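Langues de métier : ce que les ateliers perdent quand ils changent de vocabulaire

Dans les ateliers de production, les mots s'usent moins vite que les outils. On y parle encore de « monter en presse » des pièces qui n'ont jamais vu de presse, et de « faire la nuit » pour désigner une équipe qui commence à 16 heures. L'Observatoire des parlers professionnels, rattaché à la fondation Nornel, a entrepris de recueillir ces usages avant que les départs à la retraite n'en effacent une part. Son premier relevé, achevé en juillet, compte 3 934 entrées, dont 3 668 ne figurent dans aucun des dictionnaires techniques consultés par l'équipe.

La collecte a porté sur six établissements, choisis pour la diversité de leur histoire et de leurs effectifs. « Nous avons écarté les questionnaires, explique Tiina Keskinen, linguiste et responsable du programme. Une personne à qui l'on demande ses mots de métier répond avec ceux du manuel. Il faut attendre qu'elle parle à un collègue. » Les enquêteurs ont donc assisté aux relèves, aux réunions de quart et aux pauses, avec l'accord écrit des salariés et des représentants du personnel.

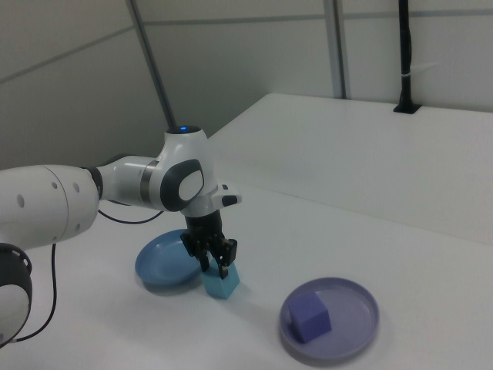 Le vocabulaire recueilli se répartit de manière très inégale. Les gestes sont richement nommés, les pannes davantage encore. Dans l'établissement Rodetti, qui fabrique des fermetures métalliques, l'équipe a noté trois verbes distincts pour le seul fait de resserrer une vis : « rattraper » lorsque le jeu est ancien, « calmer » lorsque la pièce vibre, « finir » lorsque le prédécesseur a laissé le travail en cours. Les responsables de la maintenance connaissent ces nuances ; les logiciels de suivi les ignorent et n'offrent qu'une case, « serrage ».

Cette simplification a des conséquences pratiques. Itzel Robles, formatrice chez Sumeck, constate que les nouveaux arrivants lisent les fiches sans difficulté et peinent à comprendre les consignes orales. Elle a rédigé pour eux un lexique de quelques pages, que les anciens ont abondamment corrigé. Plusieurs définitions ont fait l'objet de désaccords entre équipes du matin et du soir, et la version distribuée conserve les deux lectures.

La question des emprunts occupe un chapitre entier du relevé. L'anglais domine dans la planification, l'italien subsiste dans le travail des moules, et l'allemand a laissé des traces dans l'outillage, souvent méconnaissables à l'oreille.
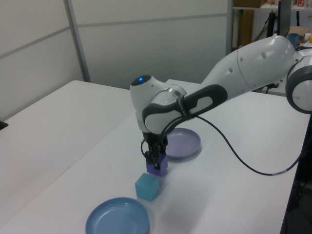
Les verbes de la préhension forment l'un des ensembles les plus stables du corpus. « Saisir » appartient à l'écrit ; à l'oral, on « prend », on « pince », on « croche ». Ute Seidel, qui a établi cette partie du relevé, observe que le choix dépend moins de l'objet que du nombre de points d'appui. Un cube violet tenu entre les deux doigts noirs d'une pince est ainsi « pincé » pour la quasi-totalité des personnes interrogées, et le même cube posé dans la paume serait « pris ». « Crocher » suppose une prise par-dessous et reste réservé aux charges munies d'une anse ou d'un rebord.

Le relevé sera versé aux archives de la fondation et ouvert aux chercheurs sur demande. Une version abrégée, destinée aux centres d'apprentissage, est en préparation sous la direction d'Estrella Cortés. Elle écartera les termes injurieux, assez nombreux dans le chapitre des pannes, que l'édition complète maintient avec leur contexte d'emploi.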